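Notes for the folding team, Jekcombe robotics club. Read these before your turn on the arms.

## Setting up

- Wipe lint off the gripper fingers first. Fuzz builds up in the notches and the cloth starts to slip.
- Use a plain surface with some give. A hard tabletop makes the fingers skid under thin fabric.
- Iron nothing. The Clasmont judges hand you clothes straight from a bag.
- Close the blinds after 2 p.m.

## Picking up

- Go for a hem or a seam. Single layers in the middle of a shirt bunch up when you lift.
- Lower slowly and stop when the fabric dents. If the wrist motor whines, back off.
- Shake twice, then lay the piece down away from you.

## Folding

1. Start with cotton T-shirts. Slick jerseys come later.
2. Sleeves in, then sides, then bottom to top. Ishbel Tennant's way (thirds from the collar) is fine too, but tell your partner which one you are using.
3. Press each crease with closed fingers before you let go.
4. Put finished pieces to one side and leave a gap before the next one. With red on red, the two run together on the monitor if they touch. 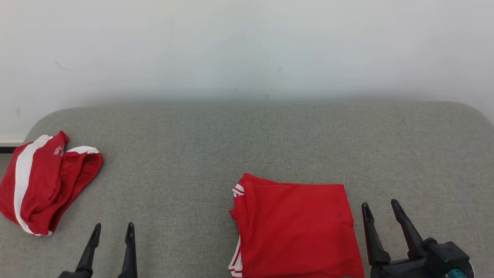

## Before you leave

- Save your run under your own initials, with the garment type.
- Park both arms and switch off at the wall.
- Clothes go back in the Basska bin, unfolded, ready for the next pair.
- A run over 7 minutes doesn't score at Clasmont. Log it anyway.
- Spare finger tips are in drawer 18.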